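Pidholm workroom – bench and cable check, February
Checked by Orvokki Ruotsalainen, with Silvan Thaler along for the second half

Hello all, and thank you for leaving the room so tidy for me, it made the morning a real pleasure! Comments are under each item as usual, and anything marked "follow up" has gone into the book as well.

1. Floor and doorway
OK. Walkway clear right through to the back door. The mat has started to curl at one corner again (the same corner as last time, Itsuki), so please tape it down before somebody catches a toe. Follow up.

2. Tabletop and walls
OK. I went over the beige top with the flat of my hand and found no chips or raised edges. The mottled colour does hide crumbs and small screws very nicely, so do wipe it even when it looks clean – a damp cloth is plenty. The three pale walls are firm, and none of them wobbled when I leaned on them.

3. Cables
OK, with a comment. The purple cables need a good bit of slack, and I wouldn't want anyone pulling them tight for the sake of neatness. Please do look at where the loops are lying before you reach across the table, particularly the long one on the right.

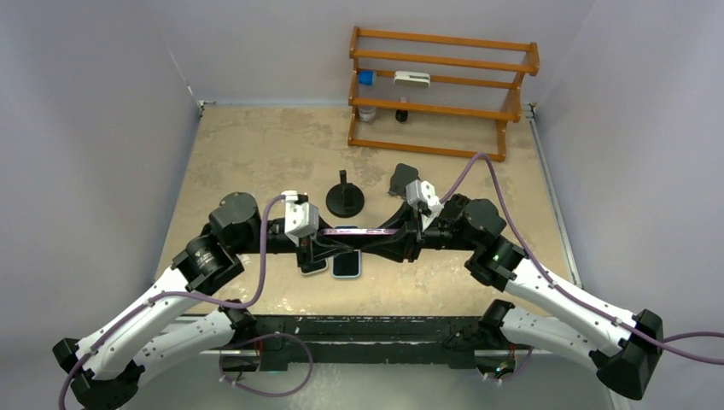 4. Power boards
Follow up. Board 6 has lost its test tag. Guadalupe Palacios has new ones in the office drawer.

5. First aid kit
OK. Restocked, though we're down to the very small bandages.

6. Extinguisher
OK. Tag 234, pin in place, gauge in the green.

Next check in March, 9 a.m., and I'll bring the good biscuits.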